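# Kototico – baskets and hangers on a white table

This folder is the tidying part of Kototico. It collects short recordings of small household things on one table, together with the notes we write for each of them. The kitchen part lives in a separate folder named Torkach and has its own README.

Last edit: Tuesday, June 9, 2026

## What is inside

- `sessions/` – 43 sessions, one folder for each
- `stills/` – 1000 still pictures, numbered without gaps
- `notes/` – 139 text notes, in plain English
- `words.txt` – the list of object names we agreed on

A session can have more than one note, when two people wrote about it. Please read both before you correct one of them.

## The table and the things

We always use the same kind of surface, a white top with a light band along the edge. The things on it change. In this part they are mostly woven baskets, clothes hangers, folded cloths and small boxes. Between two tasks the surface may be bare, and such stills are kept with the label `table_only`. 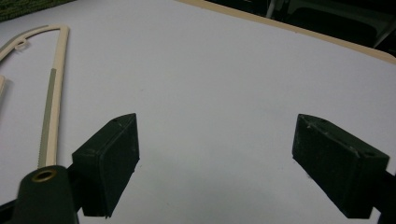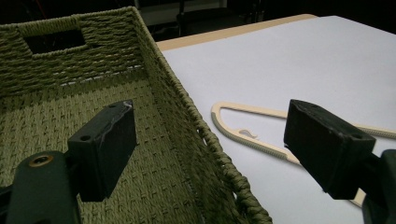 Reece Cropper wrote to us that the word "basket" is too wide for people who sort laundry, and that a basket with handle holes should have its own name, as it is carried in another way than one without. He also asked to keep "hanger" as one word for all materials and to put the material in the second column. We accepted the second request. For the first we are still thinking, and until September the label stays `basket_woven`, with `handle_cutout` as an extra tag.

## How to write the names

Use the color first, then the material, then the thing: `green cord basket`, `cream plastic hanger`. If you are not sure of the material, leave it out. Do not guess the purpose of a basket from its shape – a basket is a basket until something is put in it, and then you write also what was put in.

For hangers we note whether the lower bar is smooth or ribbed. This was missing in the first version, called Ko, and the old notes are not all corrected yet. Still number 738 had the wrong color for a long time, please download it again if your copy is old.

## Known problems

- Cord of a dark green color is sometimes written as black in the notes.
- The seam between wall and floor of a basket was marked as damage in a few early notes. A lighter line at the seam is not damage.
- Frayed rims have no tag. Write it in the free text.

## Contact

Corrections are welcome in the tracker of Troso, under "household". Put the session number in the title, and write one issue for each thing, also when they are on the same still.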